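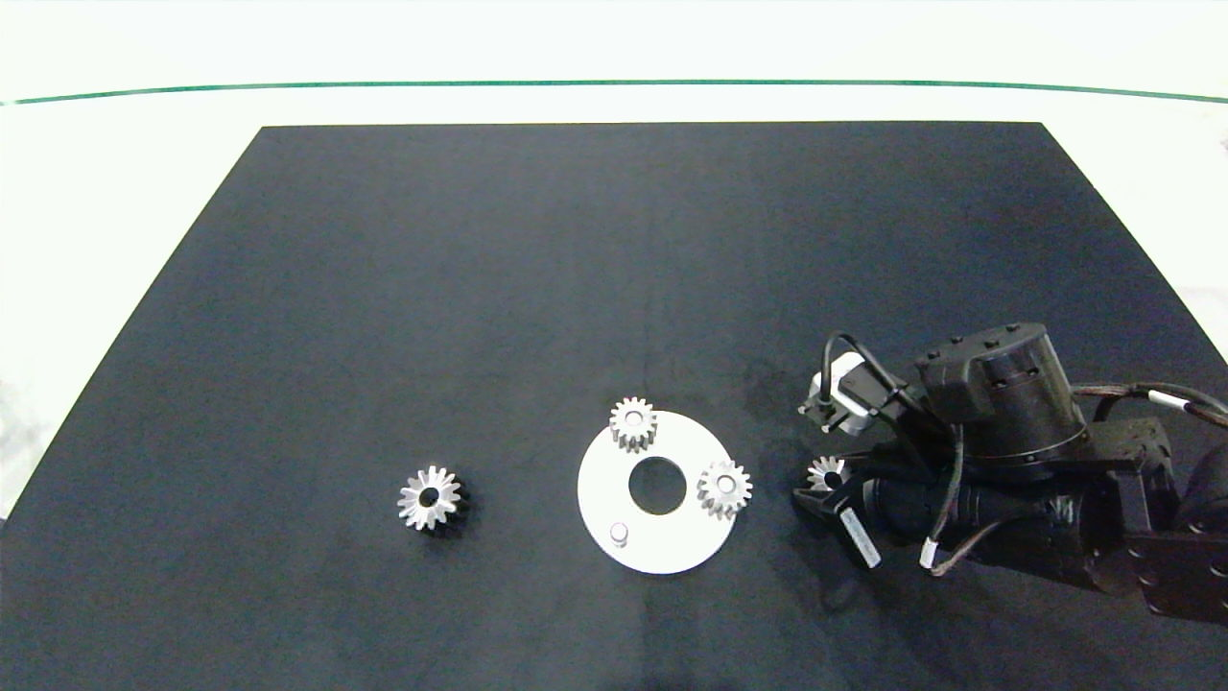
Lallton School Funding Act

The Lallton School Funding Act is a state education law that changed how money for career and technical courses is shared among public school districts. It takes its name from the town of Lallton, where the first public hearing on the proposal was held. The act replaced a system of competitive grants with a yearly payment based on enrollment, and it set rules on course fees, travel between schools, and the licensing of teachers who come from a trade.

Background

Before the act, a district that wanted to open or expand a technical program had to apply to the state for a grant. Applications were long, and larger districts often had staff whose main job was to write them. Small districts tended to apply less often and to win less money when they did. Several rural high schools closed their shop, agriculture, and nursing assistant courses during this period, and students who wanted those subjects had to enroll in a neighboring district or go without.

A study group appointed by the state senate met in Stallwood and heard from superintendents, parents, and employers. Its report recommended a formula in place of grants. It also asked lawmakers to look at student fees, which at some schools covered uniforms, tools, and exam costs and had kept low-income families out of the courses.

Legislative history

The bill was introduced in the state house by Representative Nkrumah Alhassan. The first version would have covered all elective subjects, including music and art. Budget staff said the cost of that version could not be met from existing revenue, and the bill was narrowed in committee to career and technical education.

Debate in the senate centered on the formula. Senators from urban districts argued that a flat amount per student would not reflect the higher cost of buildings and staff in cities. Rural members wanted a minimum payment for schools with low enrollment. The final text included both a cost adjustment and a minimum payment, and two amendments on reporting were added before the last vote. The act was signed on December 9, 2024.

Provisions

The act has five parts. The first creates the yearly payment and defines which courses count toward it. A course must be taught by a licensed teacher, be open to all students in the relevant grades, and lead to either a recognized certificate or credit at a public college.

The second part bars districts from charging fees for required materials in covered courses. Districts may still charge for optional items, such as a jacket or a club membership. The third part allows neighboring districts to run a shared program and requires the sending district to provide transportation during the school day.

The fourth part deals with teachers. A person with enough work experience in a trade may teach under a provisional license while completing training in classroom management and student safety. The license lasts two years and cannot be renewed. The fifth part requires each district to publish enrollment and completion figures for its covered courses, broken down by school.

Implementation

The state education department chose 14 districts to use the formula first, among them Lallton, Stallwood, and Nutsugah. The remaining districts stayed on the grant system during this stage, and grants already awarded were paid in full.

Nutsugah and Drerach formed a shared program under the third part of the act. Drerach had kept its metalworking and machine shop courses, while Nutsugah had health science classrooms that were not full. Under the agreement, students from each district travel to the other for half of the school day. The two school boards split the cost of buses by the number of students each one sends.

Reception

School boards in rural areas generally supported the act. Some parent groups welcomed the ban on fees but said the definition of optional items was too loose. Teachers' groups were divided over the provisional license, with supporters pointing to unfilled jobs and opponents saying that the training period was too short.

Criticism has also been directed at the reporting rules, which small districts described as a burden on office staff.

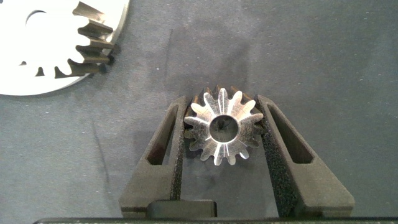 Dennis Goodall told a hearing in November that the figures were worth the extra work, and that families could not judge a program if they had no way to learn how many students finished it. He asked that the reports be printed and mailed as well as posted online.

The department later issued a shorter form for districts with a single high school. The form asks for the same totals but drops the written section.

See also

Career and technical education
School funding formulas
Provisional teaching licenses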